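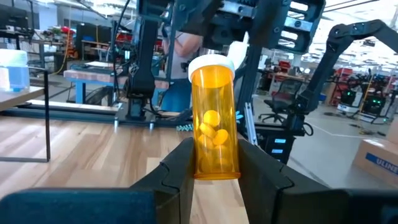
Hutby House, Medicine Storage and Handling Checklist
Common room and work tables
May 20, 2024
Form 4, revised. Comments are the inspector's own and go on file with the marks.

Marks used: OK, FIX, NOT SHOWN. The last one means I was told it was fine and was given no way to check.

1. Pill bottles are the amber kind, with a cap.
OK. Amber plastic, white cap. I have no quarrel with the bottle. Plidia wants credit on its supply sheet for "light-protective packaging," which is a long way of saying an orange bottle. Every drugstore has them.

2. Cap is child-resistant and closes fully.
NOT SHOWN. A white cap is a white cap until someone pushes down and turns it. Last October's form has OK written next to this line with no note of who tried it or how. I'd like the next person to try every cap and write down the ones that spin without catching.

3. Label is present, readable and matches the log.
NOT SHOWN. The log was not in the room when I got there. I was offered a printout later in the day, which only proves there is a printer. Check the label against the log with both in front of you, or leave this line blank.

4. Contents can be checked without opening the bottle.
OK, with a grumble. Round yellow pills, easy to see through the side, sitting in the lower half. Good enough to tell you there are pills. It does not tell you which pills. Plenty of things are round and yellow, and I would not let anyone sign for a medicine by color.

5. Amount left agrees with the log.
NOT SHOWN. The log sheet is supposed to carry a running number. The one I was given later says 33 and has said 33 for three entries in a row. Either no dose was due or someone copied the line above. "Looks like less than half" is not a count and should stop turning up in the remarks column.

6. Bottles are kept upright.
OK. Upright when I looked. The old form asked whether bottles are "always" upright, and I have crossed that word out. I was there for one morning.

7. Medicine is not left out on open tables.
FIX. The light wood tables are where people work, and I understand that a bottle has to be set down somewhere while it is in use. Fine. What I want in writing is where it goes afterward. The Castov cabinet in the hall was named as the answer. It has a lock. The key was in it.

8. Other containers nearby are identified.
FIX. There is a translucent blue container with a white lid on the neighboring table. Anything with a lid, that close to medicine, needs a name on it in big letters, even if it holds paper clips. I did not accept "everyone knows what that is."

9. Table surfaces are suitable for wiping down.
NOT SHOWN. The top is made of planks, and you can see where they meet. Barbu's cleaning guide says one wipe is enough for "all hard surfaces." I doubt whoever wrote that has chased half a tablet along a seam. Try it with a damp cloth and a flashlight, then tell me.

10. Cables are clear of the work area.
FIX. Small tangle behind the table, teal and black. Tie it up. I know it has been called temporary. So was the extension cord in the laundry room, and that is on its third inspection.

11. Room temperature is recorded daily.
OK on paper. Every entry on the sheet is 70. All of them, same pen. I would believe it more if one said 71.

12. Expired medicine is removed and returned.
NOT SHOWN. Return slip 1360 was mentioned twice and produced zero times. Send a copy.

Recheck items 7, 8 and 10 before the new log pages go into use. Items marked NOT SHOWN carry over and do not count as passed, whatever the cover sheet says.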